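Dredis 139 Under-Sink Water Filter

Manufacturer: Geerts
Category: Drinking water / Point of use / Cold supply
Status: Current model

Overview

The Dredis 139 is a single-housing carbon block filter for the cold water line of a kitchen or break room sink. It mounts inside the cabinet and feeds the existing faucet or a separate drinking faucet. No electrical connection is needed.

The filter reduces chlorine taste and odor, sediment and fine rust. It does not soften water and does not remove dissolved salts. It is meant for water that is already safe to drink. Do not use it on untreated well water, rainwater or any supply of unknown quality without separate disinfection ahead of the unit.

The 139 replaces the earlier Dredis 130. The bracket holes are in the same place on both models, so an old bracket can stay on the wall. The cartridges are not interchangeable. The 130 cartridge is shorter and will let water pass around the end seal.

Construction

The head and housing are molded polypropylene. The housing threads up into the head and seals on one O-ring, which sits in a groove at the top of the housing. The inlet is on the left and the outlet on the right when the unit is viewed from the front, and both ports are marked on the head with arrows.

A bypass valve is built into the head. With the lever across the unit, water goes through the cartridge. With the lever pointing down, the cartridge is cut off and unfiltered water goes straight to the faucet. Cartridges can be changed in the bypass position without shutting off the sink. A small red button on top releases pressure from the housing before it is opened.
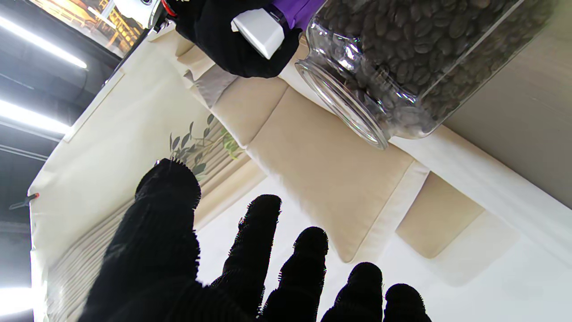 Specifications

Filter type: Carbon block, single stage
Cartridge: Geerts C-139
Cartridge life: 1000 gallons or 8 months, whichever comes first
Connections: 3/8 inch compression, inlet and outlet
Working pressure: 30 to 100 psi
Water temperature: 40 to 100 F
Bypass: Built in, lever operated
Mounting: Wall bracket, two screws
Clearance below housing: 2 inches minimum
Housing color: White
Housing warranty: Five years
Cartridge warranty: Defects on arrival only

Supply pressure above 100 psi requires a regulator upstream. Pressure in many buildings rises overnight when demand is low, so a daytime reading near the limit should be repeated late in the evening. Where water hammer is present, fit an arrestor on the same branch. Damage from hammer or freezing is not covered by the warranty.

What is in the box

Filter head with bypass valve
Housing
One C-139 cartridge
Wall bracket and two screws
Housing wrench
Two lengths of 3/8 inch tubing, 21 inches each
Date label for the cartridge

A drinking faucet is not included. The Madard single-lever faucet fits without an adapter. Faucets with a 1/4 inch stem need the reducing fitting listed under Parts.

Installation

Shut off the cold supply valve and open the faucet to drain the line. Choose a spot on the side or back wall of the cabinet where the bracket screws will go into solid material. The head must be upright, with the housing hanging straight down.

Fix the bracket and hang the head on it. Cut the tubing square with a tubing cutter. Scissors leave an oval end that tends to weep at the fitting. Push the tubing fully into each fitting, tighten by hand, then give each nut one half turn with a wrench. Do not use thread tape or pipe compound on compression fittings.

Set the lever to the filter position and open the supply valve slowly. Let air clear from the faucet, then run the water at full flow for five minutes. The first water will be gray or black with carbon fines. Discard it. Check every joint with a dry paper towel, and check again the next morning.

Never connect the 139 to the hot side. Carbon block cartridges lose strength in hot water and the housing is not rated for it. 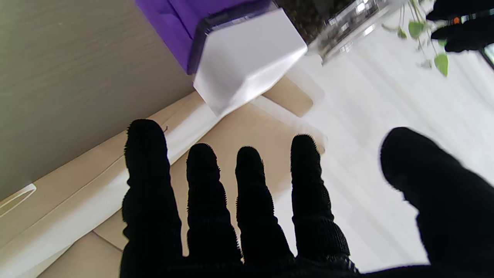

Changing the cartridge

Turn the lever to bypass and press the red button until the hissing stops. Place a shallow tray under the unit. The housing is full of water when it comes off and will spill if it is tilted.

Unscrew the housing with the wrench supplied. Lift out the used cartridge and throw it away with household trash. Wash the inside of the housing with dish soap and warm water and rinse well. Wipe the O-ring and the groove. If the O-ring is flattened, nicked or stiff, replace it. Apply a thin film of silicone grease - petroleum jelly will swell the rubber and must not be used.

Drop in the new cartridge with the open end up. Screw the housing on by hand until it stops. The wrench is for removal only. Overtightening is the most common cause of cracked housings returned under warranty.

Write the date on the label, return the lever to the filter position and flush for five minutes.

Troubleshooting

Low flow: The cartridge is clogged or the supply valve is partly closed. Set the lever to bypass. If flow returns to normal, change the cartridge.

Drip from the housing joint: The O-ring is dry, dirty or out of its groove. Do not tighten further. Open, clean, grease and refit.

Cloudy water that clears from the bottom up: Air in the line. This is harmless and should stop within a few days.

Taste of chlorine: The cartridge is spent, or the lever has been left in bypass.

Housing will not unscrew: Pressure is still present. Press the red button again and confirm the lever is fully down.

Parts

C-139: Replacement cartridge
C-139-2: Replacement cartridge, pack of two
R-21: O-ring, housing
W-8: Housing wrench
F-38: Reducing fitting, 3/8 to 1/4 inch
B-130: Wall bracket, fits 130 and 139

Ordering

The 139 and all parts ship from Bosach. Orders for single O-rings and fittings go by letter mail and have no tracking number. Opened cartridges cannot be returned.

Questions on fit, pressure limits or older Dredis models should be sent to Maarten Bakker in technical sales. Include the model number molded into the top of the head and, if possible, a reading of the supply pressure. The price list is revised each January.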